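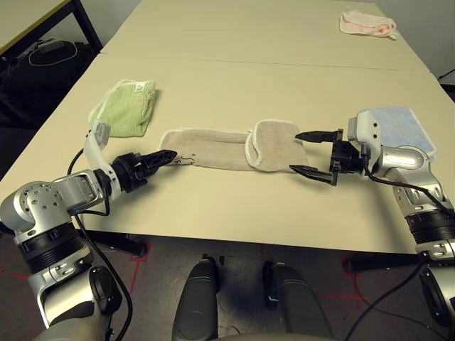

4.3 Towel folding at the open day

Read this before visitors come in. The Sivo sheet says the arms fold "any household towel". Treat that as a sales line.

1. Check that visitors are behind the barrier and the stop button is within your reach.

2. Put one towel across the middle of the table. Leave the spares toward the sides and back.

3. Load program 19 and press Start. Keep your hands off the cloth from here on.

4. Let the fold run at normal speed. Don't switch to the faster demo setting, whatever colour the visitors' badges are.

5. If a gripper closes on air, let people see it. Press Stop, lay the towel flat and go back to step 3.

Caution: Cables run along the outside of both arms. Never reach between them while the power is on.

Note: Flollwood quotes 819 folds without a fault. We haven't seen the log and it doesn't say what counts as a fault. If asked, refer people to Mairéad Hennessy at the Flilberg desk.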